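Gresari ware

Gresari ware is a type of plain kitchen and serving ware made in the district of Plollholm. The name covers trays, shallow dishes and lidded pots, usually in dark, flat colours. It takes its name from the Gresari works, where the first pieces were made for sale to inns and boarding houses.

Early Gresari ware was sold by weight and carried no decoration. The clay was dug from the banks of the Semple, a small river that floods most winters, and had to be left to dry under cover for 18 weeks before use. The works employed 486 people at its height. Most lived in the rows of cottages on the north bank, which are still standing.
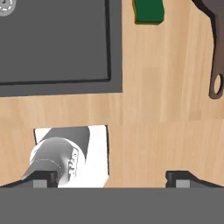
Production fell after the branch railway closed, as the finished goods were heavy and broke easily on the roads. The works was bought by Priltico, a maker of roof tiles, which kept 7 of the old kilns and pulled down the rest. Tableware was made only in the summer months from then on, and the larger serving dishes were dropped from the range.

Pieces are marked on the underside with a letter G inside a ring. Later ones also have a number that shows the kiln. Unmarked ware is common - the stamp was often left off goods meant for local use - and is hard to tell apart from the work of smaller potteries nearby.

The Plollholm town museum holds 500 pieces, including a set of trays from a station hotel. Part of the collection is on show from April, and the store rooms can be seen on Thursday afternoons. A pattern book from the works is kept in the same building.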